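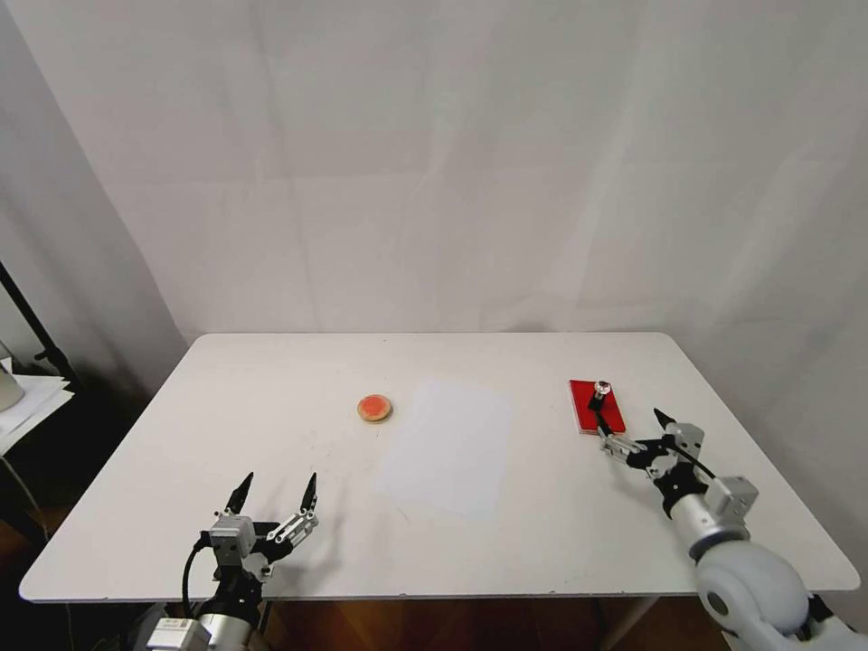
White table with a red board and a sheet of paper

Progress report to the Masson Fund: Gremivent recording project, spring

We have had a really good few months. Gremivent went into the studio at Gindine in April with a set of songs they had mostly played in pubs, and came out with nearly all of an album. Four songs are fully mixed, and the other rough mixes already sound like a proper band in a proper room, which is just what we hoped your grant would let us do!

Drums and bass were recorded live together over two long days. We'd planned to use a click track throughout but dropped it on the slower numbers, and the difference is lovely (the waltz breathes now). Vocals took longer than we had allowed. The harmonies on the closing song had to be worked out again from scratch after we changed the key, so two songs still need their backing parts.

The trial show at the Prorko went brilliantly. We sold 96 tickets, well up on last year, and played the new songs in the order we think they'll have on the record. The second half sagged a little, so the long instrumental is moving nearer the front.

Spending is on track apart from studio time, where we are slightly over. We've covered that from the door money and are not asking for more. The sleeve printing quote is still to come.

Next up: finish the backing vocals, mix the rest, send everything for mastering and book the autumn dates. We can't wait for you to hear it.

Contact | © Gremivent | Back to top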